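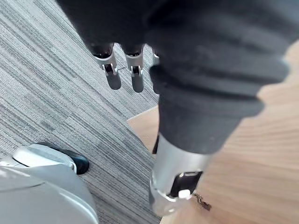 深灰色针织物，表面哑光、略带绒感。

# Clunent 784 平铺式针织烘干柜

Clunent 784 由 Zelteck 生产，供洗衣房、干洗店、剧院服装间和小型针织工坊使用。机器采用低温循环风，衣物平放在网架上干燥，不翻滚，不悬挂。羊毛、羊绒、马海毛、棉针织和混纺针织都可以放进去。型号里的数字就是柜体宽度，单位毫米。

柜体可以单台使用，也可以并排安装。并排时相邻两台共用一条踢脚板，需要在下单时注明，后补的踢脚板颜色可能与原件有细微差别。

## 主要参数

| 项目 | 数值 |
|---|---|
| 外形宽度 | 784 mm |
| 外形高度 | 2,000 mm |
| 网架层数 | 4 |
| 网架间最大净高 | 300 mm |
| 加热方式 | 热泵 |
| 控制 | 旋钮加定时，带湿度感应 |
| 排水 | 接水盒或外接软管 |
| 门 | 单开门，左右可换向 |
| 柜体颜色 | 浅灰、白 |

进深按门把手款式不同有两种，订货前请向经销商索取安装图。电源插头按销售地区配置。

## 网架

网架由不锈钢边框和聚酯网面组成，可整层抽出。网面用卡条固定，松了以后自己就能重新绷紧，不用送修。边框四角做了圆角处理，抽拉时不容易钩线。

层高可以调节。晾普通套衫时四层全装；遇到厚外套、毯子或带衬里的演出服，拆掉一层，把空间让给下面那层。拆下的网架可以竖着插在柜体右侧的窄槽里，不占地方。

如果同时烘深色和浅色衣物，请把深色的放在下层。初次洗涤的深色毛衣可能带浮色，水滴到下层浅色衣物上会留下印子。

## 烘干程序

**轻柔** 用于羊绒和马海毛。风速最低，温度也最低，时间长，一般放在收工后运行。

**标准** 用于羊毛套衫、开衫、围巾。湿度感应打开时，柜内湿度降到设定值即停机。

**棉** 用于棉针织和混纺。棉吸水多，建议入柜前先用毛巾卷压一遍，或低速脱水。

**通风** 不加热，只送风。用来给存放过久的衣物散味，或者给穿过一次、还不需要洗的演出服去潮。

定时和湿度感应可以同时使用，哪一个先到就按哪一个停。停机后风机继续低速运转一会儿，这时可以开门，不影响机器。

## 入柜前的整理

平铺烘干的好处在于衣物按放进去的形状干，所以放得不平整，出来也不平整。先把肩线对齐，再理两侧，最后理下摆罗纹。袖子不要叠在衣身上，可以沿衣身两侧顺着放，放不下时向下折一次。高领毛衣把领子立起来，里面塞一小卷干毛巾。

厚实的绞花织物，反面比正面干得慢。运行到一半时翻一次面，能缩短总时间，也可以避免绞花被网面压出格纹。

纽扣和拉链拉好。金属拉链头朝上放，不要直接压在网面上。

## 安装

柜体须放在水平的硬质地面上，四只脚可调高低。后背与墙之间按安装图留出回风空间，不要用布帘或纸箱遮挡底部进风口。热泵机型不需要通往室外的排风管，但房间本身要能通风，太小的储藏间不适合。

使用外接排水软管时，软管出口必须低于柜体排水口，中途不能有上翘的弯。没有地漏的房间使用接水盒，水满时机器自动停止并亮灯，倒掉后按一下旋钮继续。

门换向需要两个人操作，门体较重。所需工具随机附带，装在顶盖下面的纸盒里。

## 清洁与保养

绒毛滤网在门框下沿，每次用完取出刷净。滤网有毛的时候，烘干时间会明显变长，这是客户报修里最常见的情况，多数不用上门就能解决。

网面用温水和中性洗涤剂擦洗，晾干后装回。不要用钢丝球。门封条每隔一段时间用湿布擦一遍，封条上粘的线头会造成漏风。

热泵换热片由维修人员清理，用户不要自行拆开背板。

## 用户意见

> 我们原来把毛衣铺在桌子上晾，桌子不够用，冬天要等很久。现在晚上放进去，早上拿出来。第三层抽出时偶尔有点涩，给导轨抹了硅脂以后好了。希望下一版里面能有灯。
>
> Taner Bayram，针织工坊经营者

> 主要烘演出服，尺寸都偏大，所以常年只装三层。通风程序用得最多。说明书里湿度设定那一页写得不够清楚，我打电话问过才明白。
>
> Ksawery Wilczyńska，剧院服装间

关于湿度设定，新版说明书已经重写，老用户可以向经销商要电子版。柜内照明目前没有选配件。

## 选配件

- Erton 细孔网面，适合蕾丝披肩和很轻的织物，可与标准网面混装
- Kubíček 带轮底座，装上后总高增加，请先量门洞
- 外接排水软管加长件
- 备用绒毛滤网
- 并排安装用踢脚板

细孔网面透风比标准网面差，用它烘厚毛衣会慢，不建议四层都换。带轮底座装好后必须锁住轮子再开机。

## 供货与保修

浅灰色常备库存，白色按订单生产。每年八月工厂检修，这个月下的白色订单顺延到检修结束后排产。

柜体、风机和热泵在保修范围内，网面、滤网和封条按易损件处理，可单独购买。报修时请提供门内侧铭牌上的序列号，并说明使用的是哪个程序、装了几层网架。

运输时机器必须直立。如果途中放倒过，立起后静置一夜再通电。收货时请当着送货人员拆开外包装检查门和顶盖，有磕碰就在送货单上写明，并把包装留到处理完为止。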